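第四章 首次使用与日常洗涤

恭喜，最麻烦的安装部分已经过去了！水管接好、机脚调平之后，剩下的都是轻松活。本章带您走完第一次空筒清洗，再把平时洗衣服的几个步骤理顺。Traltex 滚筒系列的各个型号操作基本一致，面板布局若有差别，请以随机附带的那张折页为准。

4.1 开机前再看一眼

请确认以下几项：
运输螺栓已全部拆下，并装进附件袋保存好。以后搬家还要用它，千万别扔！
进水阀已打开，接头处没有渗水。
排水管插入立管的深度为 15 厘米，并用卡箍固定。
电源插座带有接地线，没有与其他大功率电器共用插排。

注意：带着运输螺栓开机会造成剧烈震动，严重时会损坏悬挂系统。

4.2 第一次空筒清洗

机器出厂前做过通水测试，筒内可能留有少量水渍，属于正常现象。空筒洗一遍，可以把残留的水和生产过程中的气味一起带走。

1. 关好机门，听到“咔”的一声即为到位。
2. 在洗涤剂盒的主洗格中倒入少量洗衣液，不要加柔顺剂。
3. 旋转程序旋钮，选择“筒清洁”。
4. 按“启动/暂停”键。门锁指示灯亮起，几秒后开始进水。
5. 程序结束后，等门锁指示灯熄灭再开门，让筒内自然晾干。

提示：趁这段时间，到机器旁边听一听进水和排水的声音。熟悉了它正常工作时的动静，以后哪里不对劲，您一下子就能听出来，非常管用！

4.3 衣物分类

花两分钟分类，换来的是衣服多穿好几年，真的值得。

1. 按颜色分开。新买的深色衣物头几次请单独洗。
2. 按面料分开。羊毛、真丝看清洗标，标明不可水洗的不要放入。
3. 掏空口袋。硬币、钥匙和纸巾是最常见的“乘客”，其中纸巾最让人头疼，洗完满筒都是纸屑。
4. 拉好拉链，扣好挂钩，带印花的衣服翻面。
5. 文胸、丝袜等小件装入洗衣袋。

4.4 装入衣物

1. 将机门完全打开。
2. 把衣物抖散，一件一件放进去，大件和小件搭配着放，脱水时会平稳得多。
3. 装好后，衣物上方应留出一个手掌竖起来的空间。
4. 沿门封胶圈摸一圈，把搭在外面的衣角、袖口和带子全部推入筒内。
5. 关门。

小心：衣物夹在门封与玻璃之间，可能导致漏水，也会磨损胶圈。每次关门前都请检查胶圈下缘，那里最容易夹到布料。

警告：关门前务必确认筒内没有儿童或宠物。不使用机器时，请关闭电源。

4.5 添加洗涤剂

洗涤剂盒分三格：左格为主洗，中间为柔顺剂，右格为预洗。

1. 拉出洗涤剂盒，直到感觉轻微受阻。
2. 按照洗涤剂包装上的用量倒入主洗格。水质较软的地区可以适当减量。
3. 柔顺剂不要超过“MAX”线，过量会提前流入筒内。
4. 缓慢推回洗涤剂盒，以免液体溅出。

很多人以为多放一点会洗得更干净，其实泡沫太多，衣物之间的摩擦反而减弱，漂洗也更费水。少放一点试试看，效果往往让人惊喜！

4.6 选择程序

棉麻：日常耐洗衣物、床单、毛巾。
混合：颜色相近、面料不同的日常衣物。
快洗 15：只穿过一次、没有明显污渍的少量衣物，全程 15 分钟。
羊毛：标明可机洗的羊毛衫。
夜间 39：全程降低转速，动静很小，全程 39 分钟，住公寓的用户特别喜欢。
单脱水：手洗之后的衣物。

选好程序后，可以用“温度”和“转速”键单独调整。调整后的设置会被记住，下次选择同一程序时自动调出，这个小功能用惯了就离不开。

4.7 中途添衣

漏了一只袜子？没关系！

1. 按“启动/暂停”键。
2. 等待门锁指示灯熄灭。
3. 打开机门，放入衣物，重新检查门封。
4. 关门，再按一次“启动/暂停”键。

注意：水位过高或水温过高时，门锁不会解除，请不要强行拉门。

4.8 取出衣物

1. 提示音响起、门锁指示灯熄灭后，打开机门。
2. 逐件取出，遇到缠在一起的衣物先松开再拉，不要硬拽。
3. 转动内筒看一圈，深色小件贴在筒壁上很容易漏掉。
4. 用干布擦净胶圈褶皱里的积水和毛絮。
5. 机门留一道缝通风，洗涤剂盒也拉开一点。

养成通风的习惯，胶圈发霉的烦恼基本就和您无缘了。

4.9 遇到小问题

不进水：检查进水阀是否打开，进水滤网是否堵塞。
脱水时晃动厉害：暂停程序，把衣物重新抖散；仍然晃动，请回到第三章检查机脚。
门打不开：断电等待几分钟后再试。
显示代码 823：排水不畅，请按第六章的步骤清理排水泵过滤器。

如问题仍未解决，请记下机身铭牌上的序列号，再联系售后服务。下一章讲保养，内容不长，跟着做一遍，您的机器会一直保持好状态！
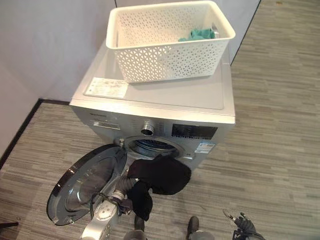
图 4-1 机门完全打开，深色衣物搭在门封下缘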